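Visit report: Skimura flooring works, open day, Fri 29 May

The Skimura plant opens its production halls to the trade once a year. I attended with Ursina Auer, who handles moisture claims for our office, and we were assigned to the second morning group under Helmi Nieminen, the plant's process engineer. The stated topic was the new pressing line. Most of the useful material came from the finishing hall and the test room.

Goods intake was first. Core boards arrive on covered trucks and are left to condition before pressing. Nieminen gave the target moisture content of the core as 8 percent and said that pallets outside the tolerance go back into conditioning and are measured again the next day. Readings are taken at the center of the board and at two corners. Corner readings drift first, and the plant used to measure only the center. That changed in March after a run of boards cupped in storage.

The press hall was loud and the explanation was hard to follow past the first row of visitors. The line lays up backing, core, printed decor paper and overlay in one pass. Press plates are changed for each surface texture, and a plate change takes 50 minutes with two operators. The old line, a Mallet, is kept for short runs and for the thicker 12 mm product. It was idle during our visit with one guard removed, so the feed rollers could be inspected at close range. Wear on the outer rollers was visible.

Milling of the click profile is done dry. Extraction is good at the long-side cutters and less good at the short side, where fine dust had settled on the housing. Ostap Pasichnyk from the tooling shop passed around a worn cutter and a new one. The difference can be felt with a fingernail but hardly seen. A worn cutter leaves a raised lip on the tongue, and the lip is what fitters report as a tight joint.

Cleaning was covered in a short talk after the coffee break. The plant's advice is to pick up loose crumbs and grit before any damp wiping, and to lift the edges of loose mats from time to time, as grit collects there.
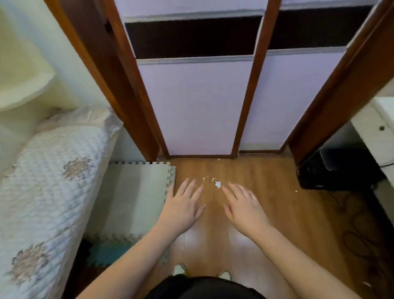 White crumbs on a wood-laminate floor, close to a foam puzzle mat.

The test room was the best part of the day. Abrasion, impact and edge swelling are tested on samples pulled from every shift. For the swelling test a joint is clamped, water is applied along the seam, and thickness is measured before and after. Auer asked whether the samples include the short side. They do not – only long-side joints are tested at present. In our claims the short side is the usual place for damage, and we left a written request for data with Constanza Figueroa at the quality desk.

Practical notes: parking is behind hall two and fills early. Safety shoes are required and the loan pairs run small. The group was limited to 12 visitors, which was still too many for the test room. The sample boards handed out at the exit are from the standard range and have no batch label, so they are of no use for comparison tests.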